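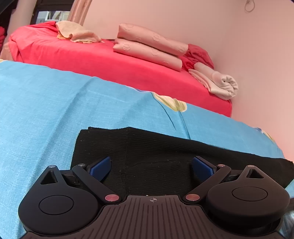
Brulham Police Department, update of 2026-04-15 on the tool and trailer thefts in Undgate and Clurkthorpe. Three adults have been arrested and are being held in the county jail. This thread sets out what the department can release at present.

The arrests were made without injury to officers or to the persons detained. Charges filed so far are felony theft, possession of stolen property and, for one of the three, possession of burglary tools. The prosecutor's office may add to or change these charges.

Names will be released after the first court appearance. The department asks residents not to post names, photographs or home addresses of persons they believe to be involved. In one instance, a household with no connection to the case has already received unwelcome visits.

The case began with a report from a roofing contractor in Undgate whose enclosed trailer was taken overnight from a side yard. The hitch lock had been cut. The trailer was found the next morning behind the former feed store in Clurkthorpe, with the contents removed.

Further reports followed through the early part of April. Most involved work trucks and trailers parked at homes. Others involved building sites on the north side of Undgate, where locked job boxes were pried open and power tools taken.

Patrol officers noted that the thefts took place after midnight and that the same two roads were used to leave the area. Detectives asked businesses along those roads to keep their recordings. The department thanks the owners who did so promptly.

A pickup with a damaged tailgate and a mismatched rear wheel appeared near several of the locations. An officer on routine patrol later saw a truck matching that description on Fabbri Road and made a traffic stop for an equipment violation.

Items in the truck bed carried a contractor's paint marks that had been listed in an earlier report. The driver was detained. A search warrant was then requested and signed for a rented garage in the 400 block of Fabbri Road.

More than 200 tools and related items were recovered from the garage. They include nail guns, saws, drills, air compressors, surveying equipment, copper fittings and a generator. One utility trailer was also recovered. Its identification plate had been removed.

The other two persons were arrested later the same night, one at the garage and one at a residence in Clurkthorpe. Deputies from the county assisted at the second location.

Captain Damir Atanasov, who leads the investigations division: "These are the tools people use to earn a living. For a small contractor, one night's loss can mean weeks without work. Our first concern now is getting this property back to the people it belongs to."

The department is not able to release photographs of every recovered item. Owners will be asked to describe their property before viewing it, and a public gallery would make false claims easier.

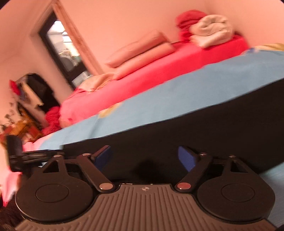

How does an owner claim a recovered tool?

An owner should call the property desk during business hours, give the case number from the original report, and make an appointment. Please bring a government-issued ID and anything that shows ownership: a receipt, a serial number, a photograph of the tool, or a description of any marks or engraving.

Owners who did not file a report at the time may still file one. Reports may be made at the front desk in Brulham or at the Undgate substation. Please do not use the emergency line for this purpose.

Serial numbers are the fastest route to a match. Many manufacturers and retailers keep a record of registered tools or of purchases made under a store account. A copy of that record is acceptable.

Tools without serial numbers will take longer. Detectives will ask about paint, tape, initials, repairs, missing parts or unusual wear. Small details are useful, and owners should write them down before the appointment.

Some items will be photographed and returned at once. Others must be held as evidence until the prosecutor agrees to release them. The property desk will tell each owner which rule applies and will give a written receipt for anything that stays in custody.

There is no fee to recover stolen property from this department. Any person who calls, texts or writes to ask for payment in connection with this case is not acting for the Brulham Police Department. Please report such contacts.

Insurance: owners who have already been paid for a loss should speak with their insurer before collecting the item. In some cases the property now belongs to the insurance company. The department cannot advise on individual policies.

Buyers: detectives believe some of the stolen tools were sold through online listings and at informal weekend sales in the Clurkthorpe area. Prices were well below normal, in several listings $100 for tools that cost $400 new.

Persons who bought a tool in good faith and now have doubts about it are asked to call the investigations division. Please keep the listing, the messages and any record of payment. Do not clean the tool, remove marks from it or try to return it to the seller.

Officers will take a statement and check the serial number where there is one. Coming forward early is helpful to the investigation and to the owner. The department cannot promise in advance how any one matter will be decided.

Pawn and resale shops in Brulham have been given a list of known serial numbers. Shops outside the city that wish to receive the list may request it in writing from the records section.

Several residents have asked whether the thefts of copper from vacant homes in Undgate are part of the same case. Detectives are comparing the reports. No link has been confirmed, and those thefts remain open under separate case numbers.

Residents have also asked about the two vehicles broken into at the Clurkthorpe ball fields. That matter is not considered to be connected. A juvenile has been identified, and the department will not release further information about it.

Work on the present case is not finished. Detectives are looking for a second utility trailer, white, single axle, with a dented left fender and a wooden ramp. It was taken from a driveway in Undgate and was not at the garage.

Anyone who has seen that trailer, or who has been offered one like it, should call the tip line. Please note the location, the time and the plate of any vehicle towing it. Do not approach the trailer or the people with it.

Home camera recordings are still of value. The department is interested in footage from the streets between Fabbri Road and the Clurkthorpe water tower, between midnight and dawn, from the first days of April onward. Many home systems erase old recordings automatically, so please save a copy now.

Footage can be sent through the upload page on the department's website or brought to the front desk on a drive. Please state whether the clock on the camera is correct. If it runs fast or slow, tell us by how much.

For contractors and others who keep tools in vehicles, the crime prevention unit offers the following advice. Bring battery tools indoors overnight where possible. Park trailers with the door against a wall or another vehicle. Use a wheel lock together with a hitch lock.

Record serial numbers and keep the list somewhere other than the truck. Engrave or paint a mark that you would recognize on the body of the tool and on its case. Cases and tools are often separated before they are sold.

The unit will hold a free tool-marking session in the lot behind the Undgate substation. Engravers and marking pens will be provided. The date will be posted on this account once the use of the lot has been approved.

Site managers may ask for a security visit by calling the crime prevention unit. An officer will walk the site with the manager and review lighting, fencing, key control and delivery times. Visits are available to any site within city limits, including small residential jobs.

Patrols in the affected parts of Undgate were increased during the investigation and will stay at the present level through the end of April. Residents may see officers on foot in alleys and side lanes at night. They will be in uniform and will identify themselves on request.

The department thanks the county deputies, the records staff who matched reports late into the night – and the residents who called in vehicles that seemed out of place. One such call gave detectives the description of the damaged tailgate.

All persons arrested are presumed innocent unless and until proven guilty in court. An arrest is not a finding of guilt. Questions from the press should be sent in writing to Captain Atanasov's office.

Replies to this thread are not monitored around the clock and should not be used to report a crime. For property claims, call the property desk. For information on the missing trailer, call the tip line. Callers to the tip line may remain anonymous.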